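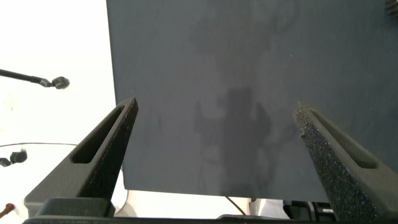 Fingers on the Pralter gripper, open, showing the recessed slots and speckled inner faces.

Pralter gripper finger set, tested on gear assembly
Friday, November 1, 2024

The Pralter finger set is sold as a drop-in replacement for the hard fingers on small parallel grippers. We bought one pair for a tabletop arm running the Gusturell gear kit, a set of white spur gears that go onto a round base plate with a peg and a post. The task is simple and repeats well, and it punishes poor grip. Our pair failed during the test, and the failure takes up most of this review.

Installation took 30 minutes, including recalibrating the open and closed positions. The screws supplied were the right length. The instructions give a torque value for the mounting screws but no limit on grip force, an omission that matters later.

For the first 100 cycles the set performed better than the stock fingers. Gears came up level and stayed level on the way to the plate. We lowered the closing force twice and still had no drops.

The first fault came at cycle 537. The arm picked up a gear, moved to the plate and stopped with a position error on the gripper axis. After a restart it ran normally for a short time and then stopped again.

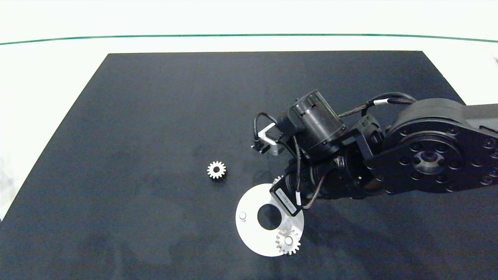

We first suspected the wrist cabling, and swapped the gripper cable for a spare from Laur. The error came back. The log showed the right finger closing short of its commanded position, on some picks and not others. With the gripper opened fully and the power off, we found a small chipped or frayed spot on the edge of the right finger, near its upper portion. Our reading is that raised material there was catching the gear teeth and holding the jaws apart, though we have not proved it.

The safety side is worse than the wear. When the axis faulted, the controller cut force to the gripper and the part was released wherever the arm happened to be. With a plastic gear this is a nuisance. With anything heavy or sharp it would be a hazard, and the Pralter manual does not mention it. Set your controller to hold on fault if it has that option, and keep hands off the mat until the arm is powered down. 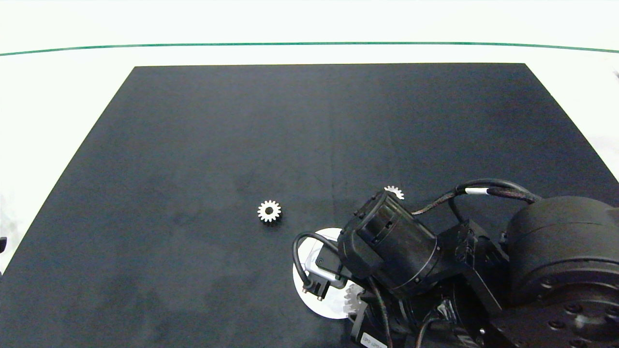
Gear task on the black mat, with the gripper over the base plate.

We cut the closing force again and carried on with the same pair. It reached 2771 cycles with further stops, at which point we ended the test. Cerkley, the distributor, offered a replacement pair but could not give us a rated service life.

Good grip, easy fitting, poor documentation. Suitable for light parts if you inspect the edges at every shift change. I would not leave these fingers running unattended until Pralter publishes a force limit.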